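Teston Health Center — Patient Advisory Group
Minutes of the meeting held 14 May 2021, 5:30 p.m., by video call

Chair: Sarla Pathak
Present: 14 members, plus the practice manager and the lead nurse. Two apologies received.

1. Minutes of the February meeting
Accepted with one correction. Item 4 should read "repeat prescriptions," not "repeat appointments."

2. Matters arising
The handrail at the Laxdal Street entrance has been fixed. The sign for the blood draw room is still wrong and sends people to the old lab. The practice manager will reorder it.

The question about large-print letters was carried over from February. The print supplier has sent samples, and two members with low vision will look at them before the next meeting.

3. Phone lines
The center took 2,260 calls last month. Of these, 768 came in before 9 a.m. on a weekday. Members said the recorded message is too long and that the option for test results comes last. One member had waited 52 minutes and was then cut off.

The practice manager said the message can be shortened without going back to the phone company. Moving the test results option will need a change to the call routing, and there is a fee for that. She does not have the price yet.

Agreed: shorten the message now. Get a price for the routing change.

4. Sleep clinic referrals
The lead nurse reported that home sleep tests are now being mailed out from the Gutow office. Patients wear the monitor for one night and mail it back in the box provided. Several boxes have come back without the finger sensor, and those tests have to be done again.

Members asked for a clearer instruction sheet. The present one runs to four pages and the return steps are on the last page. It was suggested that the list of parts to return be printed inside the lid of the box. The nurse liked this but was not sure who pays for it — she will ask at Gutow. 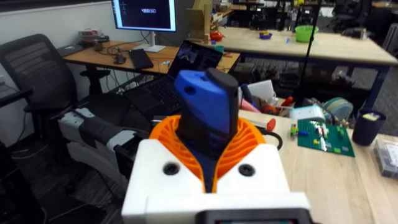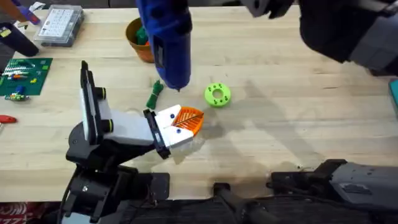
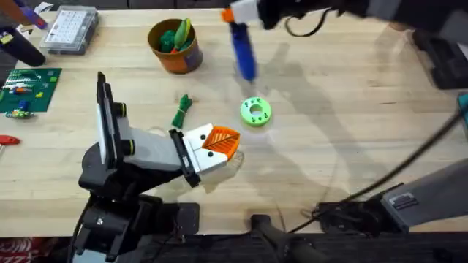

Robot arms and orange ribbed parts.

5. Pharmacy hours
Murnutano Pharmacy now closes at 6 p.m. on weekdays. Members who work until five find this hard. The pharmacy has offered a pickup locker but has not given a start date. There was some discussion of whether refrigerated items could go in the locker. They cannot.

Agreed: the chair will write to the pharmacy and ask for the date.

6. Waiting room
The chairs remain spaced out. Two members asked for at least one chair with arms near the front desk, for people who have trouble standing up. The practice manager will move one from the back hallway.

The television was discussed again. No decision.

7. Other business
A member asked if visit notes could be posted online sooner. Notes are posted once the doctor has signed them, and this varies by doctor. To be put on the next agenda.

The call ended at 6:50 p.m. Date of next meeting to be sent by email.

Get our monthly newsletter. Enter your email address to sign up. You can unsubscribe at any time.

© Teston Health Center | Contact us | Back to top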